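Reviews > Workshop > Hand Tools

Print this page | E-mail this page

Reading time: 3 minutes

The Grallstead carver's mallet, nine months in

27 May 2018

I bought the Grallstead last August, after my old mallet finally split down the middle of the head while I was chopping out the legs for a hall bench. I'd been meaning to replace it for ages (it came free with a set of chisels, and it felt like it), so off I went to Brumham, the tool place out past the rail yard, and picked up every mallet they had on the wall. The Grallstead was the one I kept going back to. I paid 60 dollars for it, which made me gulp a bit.

It weighs 652 grams on my kitchen scale. The heavier one in the range comes in at 963, and I tried that too, but my wrist was grumbling before I'd even left the store. If you do timber framing or anything big, get the heavy one. For dovetails, small mortises and general knocking-things-together, the lighter one is plenty!

How it feels in use

Lovely, mostly. The balance sits just below the head, so you can choke up on the handle for light taps or slide your hand right down when you want to move some wood. The handle is oval, so I always know which way the face is pointing without looking. After a long afternoon of mortises my hand was tired but there were no sore spots, and I can't say that about the freebie.

The finish was the one thing I didn't like. It arrived with a slick coat of varnish that got slippery as soon as my palms warmed up. I scraped it off the grip, went over it with 400 grit and wiped on some oil – ten minutes of work, but I don't think you should have to do that to a new tool at this price.

How it has held up

Better than I expected. The faces have some dents from the time I used it on a steel-hooped chisel (my own fault), and there's a hairline check at one end of the head that showed up over the winter when the heat was on. It hasn't grown since. The joint is still tight, and I haven't had to touch the wedge.

I borrowed a Pletico for a weekend to compare. It's cheaper and perfectly decent, but the head is smaller and I kept hitting off center. The Bhat is prettier than either of them, and the handle is too short for me. People with smaller hands might love it.

The basic shape

A mallet is such a simple thing, a long piece with a shorter one coming off it at a right angle. 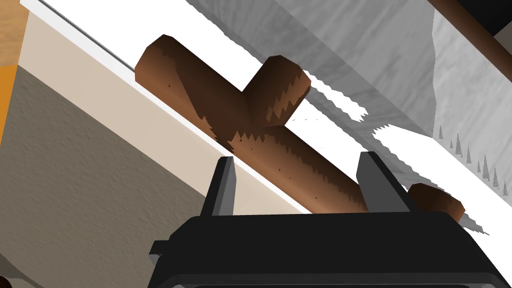 Would I buy it again?

Yes, and I'd get the same weight. I'd ask Brumham if they could order one without the varnish, which I didn't think to do the first time. If you only pick up a mallet twice a year, save your money and get the Pletico. Mine lives on the bench right next to the chisels and gets used almost every day.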